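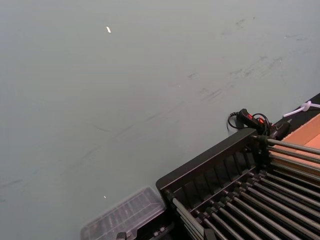 Local Politics

The Veltdale council voted on the parking levy last Sunday, at a special session that started at 7:30 in the evening and ran until most of the room had gone home. It passed by one vote. I was there for all of it and I want to write down what happened while I still remember it, partly for people who asked me and partly so I can look it up myself before the election.

The levy itself is simple enough. Any business lot with more than 20 spaces pays a yearly fee per space, and the money goes to the bus line between Veltdale and Bredstead. The line was cut back to four trips a day in the spring. If you work the late shift at the Bredstead hospital you can get there by bus but you can't get home.

I was in favor going in and I'm still in favor, but less than I was. The version that passed is not the version we were shown in June. In June the money was locked to the bus line for ten years. Now it is locked for three, and after that it goes into the general fund unless a future council votes to keep it where it is. I asked two members during the break why that had changed. One said he hadn't noticed. The other said it was the price of the last vote.

The last vote was Lefteris Sarantis. I have voted for him twice and I'll probably vote for him again, so take this for what it is. He spent most of the summer telling people in his ward that he would not support any new fee, and he said it at the street fair with a microphone in his hand. Then he voted yes. His explanation was that the shorter lock gave the town a way out, and that a fee with a way out is a different thing from a fee. I don't think that holds up. A fee is a fee. I would have respected him more if he had said he'd changed his mind.

The opposition didn't do much better. The main group against the levy calls itself Keep Veltdale Moving, and they handed in a petition with 2,000 signatures. That is a lot for a town this size. But the clerk said the petition sheet asked people whether they were against "paid parking downtown," and the levy doesn't make anyone pay to park downtown. It charges the lot owner. Maybe the owner passes it on and maybe not, and that would have been a fair argument to make. They made it for maybe two minutes and then went back to talking about meters, which were never in the bill.

Public comment was capped at two minutes each and 42 people signed up. A lot of them left before their names were called. The best speaker of the night was a woman who cleans offices out at the Metura building and walks the last stretch along the county road because the bus stops short. She had no notes and didn't use her full time. The worst was a man who wanted to talk about the Senate. The chair let him finish, which I thought was generous.

There was also the Barua amendment, named for the street and not for a person. It would have exempted the strip of small shops on Barua Street that share one lot behind the bakery. Taken together they go over the limit, but no single shop would. It failed on a tie and I think that was a mistake. Those shops are going to split the bill among themselves and at least one of them is going to be angry about how it got split. It would have cost the bus fund very little to leave them alone. My understanding is that it can be brought back in October, and I plan to write to my member and ask for that. If you live in the east ward your member voted no on the amendment, so yours is the letter that would matter more.

One more thing about the crowd. I keep reading that people don't care about local government. The room was full at the start, with people standing along the back wall - I was one of them for the first hour. What wore them down was the order of the agenda. The levy was the reason everyone came and it was placed after a drainage contract and a long item about signs. By the time the vote was taken there were more empty chairs than full ones. I don't know if that was on purpose. It has happened at three of the last four meetings with a big item on them, and I would like someone on the council to say whether it's going to keep happening.

The bus schedule is supposed to go back to eight trips once the first payments come in. I'll post the new times when the town puts them up. Comments are open, but please keep them on the levy, and if you're going to quote the text, quote the one that passed. The June draft is still the first thing that comes up on the town site.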